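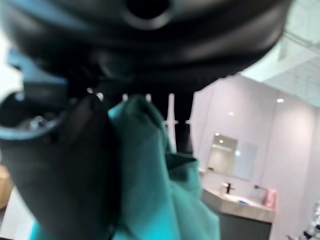 Section 2. Installing and setting up the Gramell 202 water softener

Read this section before you cut any pipe. The quick card in the carton says the whole job takes one evening. Maybe it does, in a house with straight copper, a floor drain in the right place, and a main shutoff that closes. Check the shutoff first. Close it, open the lowest faucet in the house, and see if the water stops. If it keeps running, the softener can wait until the valve is fixed.

Before you start

Test the water. The sales sheet for the 202 assumes you have hard water, and plenty of people who buy a softener have never checked. Use the Tostley strip in the parts bag, or better, ask your water supplier for the latest hardness reading. Strips are read by eye against a color card and two people will often read them differently. If you are on a well, pay for a lab test that includes iron. A strip won't tell you anything about iron, and iron is what ruins the resin.

If the reading comes back soft or only slightly hard, stop and think about returning the unit. White spots on glasses can also come from too much detergent.

You will need two adjustable wrenches, a pipe cutter, thread tape, a bucket, a flashlight, and old towels. The plastic wrench supplied fits the tank collar and is no good for anything else.

Placing the unit

1. Pick a level spot near the main line, after the branch to the outdoor faucets. Softened water on a lawn is wasted salt.

2. Keep the tank ahead of the water heater. Hot water backing up into the resin tank can damage it, and the warranty card rules that out in small print.

3. Leave room to lift the salt lid all the way. Set a full bag of salt on the floor where you plan to stand and see if you can still get around it.

4. Check that the outlet is not on a wall switch. Someone will turn it off and the clock will lose its time.

Caution: Do not install the unit where it can freeze. The insulated jacket sold by Maltar is offered as a cure for cold garages. We tried one through a winter in an unheated shed and would not trust it.

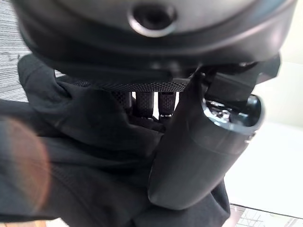 Fig. 2-1. Housing with round port, mesh strip and three knurled finger segments.

Connecting the water lines

5. Shut off the main and drain the line into the bucket. Turn off power or gas to the water heater.

6. Find the arrows molded into the bypass valve. Go by the arrows. The drawing on the quick card shows the valve from the back, and a good many units have been plumbed backward by people who followed it.

7. Fit the bypass to the control head by hand, then push in both clips. Tug on each one. A clip that is only half in will hold at first and let go later.

8. Join the house lines to the bypass. If you solder, do it with the bypass off the head so the heat can't reach the plastic. Push-on fittings are allowed if the pipe end is square and clean.

9. If your house wiring is grounded through the metal water pipe, fit a jumper across the gap you have just made. If you aren't sure, call an electrician. The kit doesn't include a jumper and doesn't mention one.

Drain and overflow

10. Run the drain hose from the control head to a standpipe or floor drain. Leave an air gap between the end of the hose and the drain, as your local code requires. Never push the hose down into the pipe.

11. Run the overflow hose from the salt tank separately. It works by gravity and must go downhill the whole way. Do not tee it into the drain hose, whatever the installer at the store says.

Note: Wilson Correa, who edits this guide, has asked Gramell more than once why the supplied overflow hose is so short. Buy a longer one.

Programming

12. Plug in the unit and set the clock. The display starts at noon. If you leave it there, regeneration set for 2 a.m. will run at whatever hour it likes.

13. Enter your hardness figure. Use your own result. The factory default is set high and will burn through salt.

14. Set the reserve. The default is 400 gallons, a lot for a small household. Lower it after the first month if you have not run out of soft water.

15. Leave "Smart Saver" off for now. It claims to learn your habits. In our use it mostly skipped a cycle after a weekend away and then had to catch up. You can turn it on later and judge for yourself from the salt level.

To reach the installer menu, hold the down key and enter 3616. Write down every value before you change it. There is no undo, and a full reset also wipes the hardness setting.

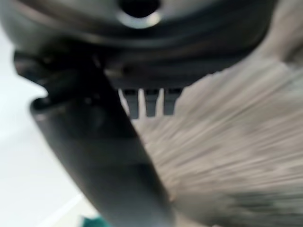
Fig. 2-2. Dark housing, with the pale rim of the round opening near the top.

First fill and first cycle

16. With the bypass still closed to the softener, open the main slowly and look at each joint with the flashlight. Wipe them dry and look again later.

17. Open the inlet side of the bypass partway. Let the tank fill until the air stops hissing at the drain hose, then open it fully.

18. Pour a bucket of water into the salt tank, then add plain pellet salt. Apaza sells a "conditioning" salt at a much higher price. The bag doesn't say what it conditions.

19. Start a manual regeneration and stay with it. Watch the drain hose during backwash. It should be tied down by now.

20. Run a cold faucet until the water is clear. A little color from new resin is normal. If it doesn't clear, close the bypass and call for service.

21. Test the water again with a fresh strip. Feeling slippery in the shower proves very little.

If the strip still reads hard

Check the bypass first. Then look in the salt tank for a crust with a hollow under it, and break it up with a broom handle. Alois Bühler's service notes from June list a half-open bypass ahead of every other cause, including the control board that the phone line will want to sell you. Ask them to name the failed part before you agree to an order.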